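The Flinwood Big Builder Set, After a Long Winter on Our Living Room Floor
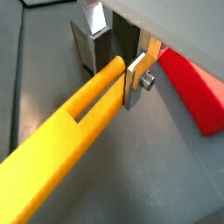 A reader wrote in to ask whether a plastic building set at this price could possibly hold up once the newness wore off, or whether it would end up under the bed with the train tracks and the dress-up shoes. Fair question! I had the same worry, and I put off buying it for the better part of a year. We finally brought one home in January, when it was too icy to play outside and I had run out of ideas by nine in the morning.

So, the set. I paid $94 for the large box at Ayala, our local toy store, and the storage bin was extra (more on that bin in a minute, because I have feelings). The box holds 679 pieces if you believe the label, and I do, mostly because I have stepped on a good many of them. There are long bars and short bars, wheels, flat panels, connectors and a great big bag of pins. The pins are the heart of the whole thing. They push in with a nice firm click, and my youngest, at 6, can manage nearly all of them without calling me over. Getting them back out is another story. The set comes with a little pry tool for that, and I would suggest tying a ribbon on it the very first day. Ours has been lost in the couch, in a rain boot and once in the bread box.

What I like best is how big everything is. My kids have had the small-brick kind of set for years and I love those too, but a project takes forever and it always ends up being something you look at on a shelf. With this one they can have a wagon put together before lunch and be pulling stuffed animals down the hall in it by early afternoon. We have had a puppet stage, a stand for the birdbath (it did tip, but on the grass), a very long crane, and something called the mail station that I had to walk around for most of February.

The instruction book is the weak spot for me. It has 100 projects in it, which sounds wonderful, and the first dozen or so are lovely, with big clear drawings. After that the pictures get smaller and smaller and the steps get skipped. My older one got to the drawbridge and went quiet for a long time, and then came to find me, and then we were both quiet for a long time. The drawing shows two panels going on at once from the back side, and you simply can't tell which holes they mean. I ended up building it wrong three times with a cup of cold coffee next to me. If Flinwood ever puts out a new edition, I'd happily trade half of those projects for bigger pages.

Now, that bin. It's made by Inance to go with the set, and it is a fine bin, nice and deep with good handles, but the longest bars only fit if you lay them corner to corner, and then nothing will sit flat on top of them and the lid pops up. I gave up and put the long ones in an old umbrella stand by the door. It looks a bit silly when company comes, but cleanup goes twice as fast now and I can't say I miss the lid.

As for wear, I've been pleased. One of the thinner connectors snapped when a grown-up (me) knelt on it, and a couple of the pins have gone soft and need to be pressed in twice. Everything else is still in use. I wash the pieces in the tub with dish soap, spread them out on beach towels overnight, and shake the connectors a bit in the morning since they hold water. I haven't tried the dishwasher and I don't plan to.

Several of you have also asked how it compares with the Flurent set, and we did borrow that one from a neighbor for a couple of weeks. Flurent's wheels are better, no question. They roll quietly and they stay on. But the pieces are stiffer to put together, and both kids kept bringing me things to push in for them, so I never did get to sit down. If your builders are a bit older and want to race things down the driveway, I'd look hard at that one. For younger hands and for building big, I'd stay with Flinwood.

One last thing on sizes. There is a smaller starter box, and I nearly bought it to save a little. I'm glad I didn't, as two children would have been fighting over the wheels inside of an hour. For an only child it might be just right, and you can buy extra pins by the bag later on. Get the extra pins either way. Mine are on the grocery list again, right under the eggs.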